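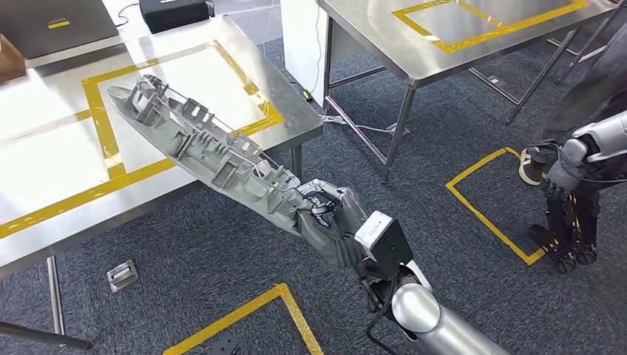 내장 트림 부품 자주 묻는 질문

도어 트림, 손잡이 패널, 필러 커버처럼 차량 실내에 들어가는 플라스틱 부품에 대해 Hutwood 고객센터로 자주 들어오는 질문을 모았습니다. 주문과 배송에 관한 내용은 페이지 아래쪽에 있습니다.
최종 수정: 2018년 8월 27일

부품 확인

내 차에 맞는 부품인지 어떻게 확인하나요?
기존 부품의 뒷면을 확인해 주십시오. 대부분의 트림에는 뒷면에 부품 번호가 성형되어 있거나 스티커로 붙어 있습니다. 번호를 찾을 수 없으면 차대번호와 장착 위치(앞/뒤, 좌/우)를 문의 양식에 적어 주시면 됩니다. 같은 차종이라도 연식 중간에 클립 위치가 바뀐 경우가 있어 차종명만으로는 확답을 드리지 못합니다.

좌우 부품을 서로 바꿔 쓸 수 있나요?
없습니다. 앞면만 보면 대칭처럼 보이지만 뒷면의 클립 하우징과 보스 위치가 다릅니다. 좌우는 운전석에 앉아 앞을 바라본 방향을 기준으로 합니다.

뒷면에 돌출된 얇은 벽은 무엇인가요?
보강 리브입니다. 길고 좁은 부품이 휘거나 비틀리는 것을 줄여 줍니다. 장착할 때 걸린다고 해서 잘라 내지 마십시오. 리브가 도어 패널에 닿는다면 부품이 맞지 않거나 클립이 제자리에 들어가지 않은 것입니다.

클립 하우징과 보스는 어떻게 다른가요?
클립 하우징은 금속 또는 플라스틱 클립을 끼우는 사각형 자리입니다. 보스는 나사를 체결하거나 위치를 잡는 데 쓰는 작은 돌기입니다. 모델에 따라 보스가 있어도 나사를 쓰지 않는 경우가 있으므로 구멍이 없는 보스에 임의로 구멍을 내지 마십시오.

새 부품의 뒷면이 무광 회색인데 기존 부품은 검은색입니다. 잘못 온 건가요?
뒷면 색은 원재료 색이며 생산 시기에 따라 다를 수 있습니다. 장착하면 보이지 않는 면입니다. 앞면 색상이 주문 내역과 다를 때에만 교환 대상이 됩니다.

도장되지 않은 부품도 있나요?
있습니다. 상품명에 '미도장'이라고 표기합니다. 직접 도장하실 경우 플라스틱용 프라이머를 먼저 사용하시고, 클립 하우징 안쪽은 마스킹해 주십시오. 도료가 쌓이면 클립이 끝까지 들어가지 않습니다.

탈거와 장착

어떤 공구가 필요한가요?
플라스틱 헤라와 클립 리무버를 권합니다. 일자 드라이버는 앞면 모서리에 자국을 남깁니다. 나사로 고정되는 모델은 해당 상품 페이지에 드라이버 규격을 적어 두었습니다.

클립은 몇 개까지 다시 쓸 수 있나요?
금속 클립은 벌어지지 않았다면 재사용할 수 있습니다. 플라스틱 클립은 탈거할 때마다 새것으로 바꾸는 편이 좋습니다. Alidero 클립 세트는 한 봉에 11개가 들어 있으며 상품 번호는 677입니다.

어느 쪽부터 끼워야 하나요?
폭이 좁아지는 끝부분을 먼저 맞추고 반대쪽으로 가면서 클립을 하나씩 눌러 주십시오. 가운데부터 누르면 양 끝이 들뜹니다. 클립 바로 위를 손바닥으로 누르고, 망치는 쓰지 마십시오.

배선이 있는 트림은 어떻게 하나요?
배터리 음극 단자를 먼저 분리하십시오. 커넥터는 전선을 잡아당기지 말고 잠금 탭을 누른 상태에서 빼야 합니다. 조립할 때는 전선이 리브와 도어 패널 사이에 끼지 않게 원래 경로대로 정리해 주십시오. 에어백이 들어 있는 필러 주변 부품은 정비소에 맡기시기 바랍니다.

장착 후 주행 중에 소리가 납니다.
클립 하나가 덜 들어갔거나 전선이 패널에 닿는 경우가 많습니다. 트림을 손으로 눌러 소리가 멈추는 지점을 찾으신 뒤 그 부분만 다시 끼워 보십시오. 그래도 계속되면 클립 자리에 얇은 펠트 테이프를 붙일 수 있습니다.

겨울에 작업해도 되나요?
가능하지만 부품을 실내에 4시간 이상 두었다가 작업하십시오. 차가운 플라스틱은 클립 자리가 쉽게 깨집니다.

보관과 취급

작업대에는 무엇을 깔아야 하나요?
금속 상판 위에 앞면을 바로 내려놓으면 긁힙니다. 부드러운 천이나 발포 시트를 깔고 뒷면이 위로 오게 놓으십시오. 여러 개를 작업한다면 작업대에 테이프로 구역을 표시해 좌우 부품을 나누어 두면 헷갈리지 않습니다.

긴 부품은 어디를 잡아야 하나요?
두 손으로 양쪽 끝에서 조금 안쪽을 받쳐 드는 것이 좋습니다. 한 손으로 들 때는 두꺼운 쪽을 잡고, 얇은 끝이 다른 물건에 부딪히지 않게 하십시오. 리브를 손잡이처럼 잡고 들지 마십시오.

세워서 보관해도 되나요?
짧은 기간은 괜찮습니다. 한 달 이상 보관할 때는 평평하게 눕히고 위에 다른 물건을 올리지 마십시오. 직사광선이 드는 창가나 난방기 옆도 피해 주십시오.

무엇으로 닦나요?
물에 적신 극세사 천이면 충분합니다. 얼룩은 중성세제를 희석해서 닦으십시오. 시너, 아세톤, 브레이크 클리너는 표면을 녹일 수 있습니다.

주문, 배송, 반품

부품은 어디에서 출고되나요?
Katemdale 창고에서 출고합니다. 재고가 있는 상품은 결제 다음 영업일에 나갑니다. 길이가 긴 부품은 일반 소포와 분리해 배송되므로 클립이나 공구와 도착일이 다를 수 있습니다.

받았는데 부러져 있습니다.
포장 상자와 부품을 버리지 마시고 사진을 세 장 보내 주십시오. 상자 겉면, 파손 부위, 부품 번호가 보이는 뒷면입니다. 수령 후 7일 안에 접수된 건은 새 부품으로 교환해 드립니다.

한 번 끼워 본 부품도 반품할 수 있나요?
클립 자리에 자국이 남은 부품은 반품이 되지 않습니다. 맞는지 확인하실 때는 클립을 끼우지 않은 상태로 기존 부품과 뒷면을 나란히 대어 보십시오.

단종된 부품도 구할 수 있나요?
일부는 Hourani 재고 목록에서 찾아 드립니다. 문의 양식에서 '단종 부품'을 선택해 주십시오. 담당자는 Kerstin Thiele이며, 재고가 없을 때도 결과를 메일로 알려 드립니다.

정비소인데 대량 주문이 가능한가요?
가능합니다. 사업자 주문은 Régis Hervieu가 맡고 있습니다. 전화 연결 후 내선 1703을 누르시면 됩니다. 견적을 요청하실 때 부품 번호와 수량을 좌우로 나누어 적어 주십시오.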